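Open day at the Grosthorpe toy library

1/10/23
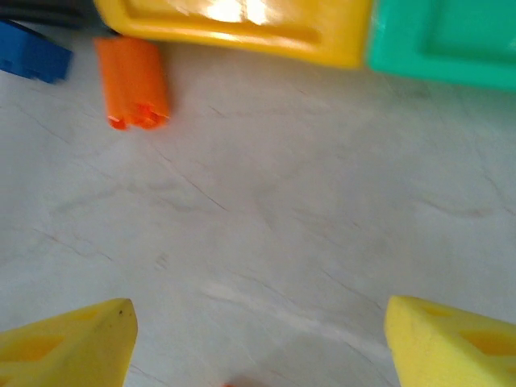

Colored plastic along the far side of a marble-patterned tabletop, with a yellow block the largest piece.

The toy library in Grosthorpe opens its back rooms to visitors twice a year, once in April and once in the fall. I had borrowed from it for 2 years without seeing past the front desk, so I signed up for the fall visit and drove over from Dratstead. The trip takes 30 minutes if the bridge is open. It was not, and I missed the welcome.

The library is in the old Simanjuntak building, a former dry goods store with high windows and a loading door on the alley side. Parking is free behind the building. The ramp is at the alley door, and the front has three steps. Coffee was set up in the hall with a donation jar next to it.

Our group was led by Retno Wijaya, who runs the lending side. She started us in the returns room. Toys come back in mesh bags with a numbered tag tied to the drawstring. The tag matches a card in a drawer, and the card lists every piece in the set. Someone empties the bag, checks it against the card, and initials the back. If a piece is missing, the set goes on a separate shelf for two weeks, and the family gets a phone call. Most pieces turn up in a car seat or a coat pocket. The library does not charge for the first missing piece.

From there we went to washing. Hard plastic goes in a deep sink with dish soap and warm water, then gets a rinse and a rack. Wood is wiped with a damp cloth and never soaked. Cloth toys go to a laundry two doors down and come back the next morning. Anything with a battery is opened first and the battery taken out, even if the toy is going straight back on the shelf. I asked about stickers, and the answer was cooking oil and patience.

The sorting room was the one I had come for. Pale tabletops with a marble pattern are a good choice for this work. A bright piece of plastic shows up against them from across the room, and the faint veins are not busy enough to hide anything small. I have a dark wood table at home and lose pieces on it all the time. The yellow block at the far side has a raised rim and a shallow rectangular recess, and the plastic is glossy enough to throw back the light. It is the sort of piece a small child can pat, turn over and carry around.

The rule in that room is one set on the table at a time. Pieces wait at the far side, and the middle stays open for whatever is being checked. Esben Mogensen, who has been sorting there for 4 years, said new helpers always want to tip out several bags together to save time. The sets are similar enough that an hour of untangling follows. He showed us how he checks a molded piece, running a thumb along every edge to feel for a burr or a crack before he bothers to look. A crack means the piece is retired. Scratches are left alone.

I asked him whether they try to repair plastic. They used to, with glue, and stopped when the repairs came back broken in the same place. Wood is different. A loose peg or a chipped wheel goes to the bench at the end of the hall, where there is a small vise, a box of dowels and a shelf of paint in baby food jars. The bench was closed on the day, so we looked in from the door.

The shelving room is bigger than I expected. The sets are arranged by age, then by type, and the signs are in large print at adult height with a picture sign lower down for children. Building sets take up the whole left wall. Puzzles are stored flat. The ride-on toys hang from hooks, and you need to ask for help getting one down. There were gaps on the shelves for one to three years, and Retno said that is normal in the fall.

The library gets many of its building sets secondhand. The Brokton daycare gave a large lot when it moved, and that lot is still being sorted. If you are thinking of giving something, bring it clean, bring all the pieces you can find, and leave the box at home if it is torn. They do not take stuffed animals or anything with a cord.

After the rooms there was a half hour of questions in the hall. One visitor wanted to know how to start a toy library in her own town. Saodah Raju, who does the accounts, gave a direct answer: find the room first, keep the rent low, and do not buy shelving new. A family membership costs 30 dollars a year, and that covers 2 sets at a time for three weeks. Late sets are fifty cents a day. There is a reduced rate, and you do not have to bring papers to get it.

A few notes for anyone going to the next one. The hall is cold, so keep your coat. The visit takes 70 minutes, and there is nowhere to sit until the end. Strollers fit through every door except the one to the washing room. Children are welcome, but the front play corner is closed during the visit and mine would have been bored in the returns room. Bring your membership card if you want to borrow on the way out, as the desk stays open.

I went home with a marble run and a wooden train set. The train set was one piece over according to its card, an extra bit of straight track, and I wrote that on the tag before returning it.

The April visit has not been given a date yet. Oanh Tô keeps the sign-up list at the front desk, and you can add your name by phone in the mornings. Groups are kept small on account of the washing room.

Posted by Khairul Tarigan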